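Kuvavora puts the snack shelf on steps
Clear three-tier riser aimed at small shops, staff kitchens and anyone tired of rummaging

VOVSTEAD, December 5, 2018 — Kuvavora, the maker of plain and useful things for counters, has launched the Kandum, a see-through display riser with three steps and very little else to report. It has no lights, no app and no moving parts. The company considers this a full list of features.

The Kandum is meant for the stretch of counter beside the till, where biscuits and chocolate bars tend to end up in a heap with the good ones at the bottom. Small goods go on the steps, customers see what there is, and the heap is retired. Kuvavora tried the riser in 12 shops and tea rooms in and near Vovstead from June onwards. Most asked to keep theirs. One has been using it for cactuses, and has been allowed to carry on.

Bhardwaj, the family-run wholesaler that will handle trade orders, has also put one in its own staff kitchen. Sales of the riser are expected to be steady. Stocks of shortbread in the staff kitchen are not.
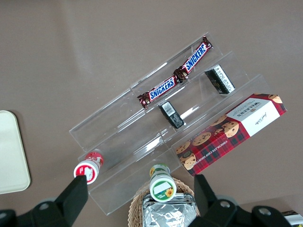
The Kandum riser in clear acrylic, with a Snickers twin pack on the top step and Walkers chocolate chip shortbread on the lowest.

The clear finish was settled on after a long spell with a white version, which looked smart for one morning and then showed every fingerprint in the county. Clear acrylic shows them too, but it also shows the counter underneath, and shopkeepers told us they would sooner look at their own counter than at ours. It takes the light along its edges and can be wiped down with a soft damp cloth. Kitchen roll will scratch it in time, whatever the person holding the kitchen roll may say.

Long boxes may be laid lengthwise and can overhang the end of a step a little. Kuvavora does not suggest doing this with jars.

A first run of 900 risers has been made, of which 300 are set aside for independent shops. The rest will be sold through Bhardwaj to cafés, offices and village halls. About 140 have been spoken for already, a figure that includes the cactuses.

The Kandum is sold singly and arrives in one piece, so there are no instructions, no little bag of screws and no spare part left over at the end. Snacks are not included. We have been asked.

Trade customers can order through the Bhardwaj counter in Vovstead. Samples for press use are available from the Kuvavora office and should be returned, preferably empty.

ENDS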